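Filed under: Workbench, Surfaces

1/ Notes on covering a work table with white foam sheet. The short version: one piece, larger than you think, fixed at the edges, replaced on a schedule. Details follow.

2/ Our previous cover was two offcuts of Gelholm sheet butted together. The seam opened during the first week and small parts went into it. We lost one split ring and two screws before changing over.

3/ The current cover is a single Stirham sheet. It is softer, which is good for small parts dropped from a low height and bad for anything with a rough face. Expect crumbs.
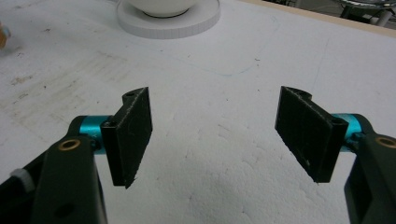

SURFACE WEAR

4/ Rough black pads pick up pale specks and frayed fibers along the edges. Brush them dry at the end of a session. Tape lifts the specks faster but leaves residue on a textured face, and residue collects more specks.

5/ White was chosen for contrast. A dark green strap or a small metal ring is easy to find on it. White items are harder. A white bowl on a white sheet is mostly shadow, so put one lamp low and to the side.

6/ Stains: brownish marks stay. Dish soap and cold water lightened ours slightly. Solvent made the surface tacky. We now leave them alone until the sheet is due for replacement.

7/ Layout for small items: tall stand at the rear center, keychain in the middle, charm just to the left of it. Tall pieces at the back stay clear of forearms. Keep the charm off the ring until the strap is sorted. 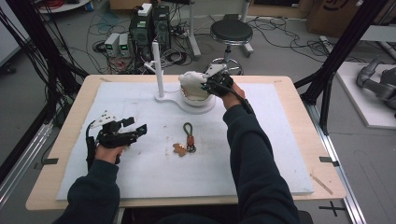

FIXING AND REPLACEMENT

8/ Small black tabs of tape, left and right edges of the table. Full-length tape was tried in October and tore the foam on removal.

9/ Sheets are swapped after 200 sessions or at the first cut that goes through. The last one reached 117. The cut was from a knife and the knife has since been moved to the Hashemi drawer unit.

10/ Open question: whether a thin Sivard mat under the foam would stop it creeping toward the front. Measurements when I have them.

Print this thread | E-mail this thread

Contact | © 2025 | Back to top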